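Hamden Growing Room: Equipment Progress Report
May 10, 2020
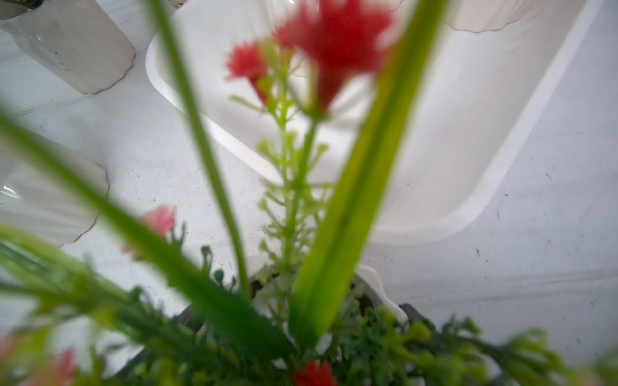 Artificial flowering plant in its white pot, with the tray behind.

Thank you once again for your patience while we sorted out the quotes. We have settled on the Skadano wrist camera at $295, plus $64 for the mounting bracket, and we're very pleased with both prices. The Sutcliffe gripper is still under discussion, as we'd dearly like a softer set of fingers for leaves and stems. We have set aside $900 for it and would be grateful to carry that amount over to October, if you're agreeable. Spare trays and pots came to $179, all paid.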